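Tundora Newsroom
Nov 2, 2023

Teaching by Hand: A Conversation on Collecting Examples for Machine Learning

Grímur Brøndum has led the demonstration program at Tundora since January, when the company took over the manipulation work begun at its Idanstead office. His team of 9 records people performing ordinary table tasks with hand-held grippers. The recordings are then used to train a policy, the part of the software that decides how a robot should move.

Mr. Brøndum was asked first why the program relies on people and leaves the robots in the next room switched off for most of the day.

"A robot arm is a slow way to gather examples," he said. "Somebody has to drive it, and driving it is a skill of its own. With the gripper in your hand, you simply do the task. You already know how to pick up a dish. What we need is for that knowledge to arrive in a form the system can use."

The current series concerns tableware. Operators lift, turn and set down pieces of different depths, and each attempt is saved as a separate episode with a short written label.
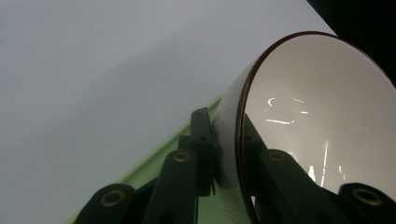
"Glossy surfaces are where I would ask people to be patient with us," he continued. "The reflections move whenever the camera moves, and a policy trained on too little material will treat a bright streak as though it were part of the object. We could dull the surfaces with a spray. I decided against it, as the kitchens we are preparing for will not have been sprayed."

The grip itself receives equal attention. An operator may take hold of a piece with one finger inside the rim and one against the outer wall, or may approach it from another side. Both are accepted. Mr. Brøndum explained that the written protocol, which runs to 15 pages, says very little about how to grasp and a great deal about how to begin and end an episode.

"We had a version that prescribed the grasp," he said. "The episodes came back tidy and the policy trained on them was poor. It had never seen a recovery. If the piece slips a little and the operator corrects it, I want that correction kept."

An operator records for 40 minutes and then rests. Sessions are reviewed by a second member of the team before any episode is released for training. Episodes are rejected when the tracking is lost, when the label does not match the task, or when the operator has paused long enough that the pause would be learned as part of the motion.

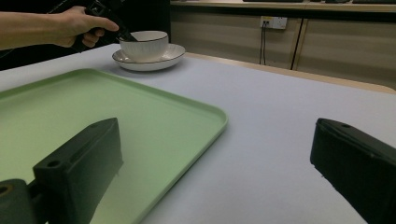 Photo: Tundora / Demonstration Program

Arrangement of the table is handled separately. Between episodes the pieces are shifted according to a list drawn up in advance by the Brynjólfsdóttir group, which also maintains the review software. Mr. Brøndum described this as the least popular duty in the program and the one he checks most often.

"People have habits," he said. "Ask anyone to place a bowl at random and it goes to the same spot — comfortable reach, a little to the side. The list takes that decision away from them."

Asked about the partnership with Zavgate, which will test the trained policy on its own arms, he was careful not to promise a date. The two companies have agreed on 2 rounds of evaluation. The first will use tableware from the training series, and the second will use pieces that no operator has handled.

"The second round is the one I will read closely," he said. "I expect the deeper pieces to give us trouble, and we may have to go back and record more of them."

Recording at Idanstead will continue while the first evaluation is under way.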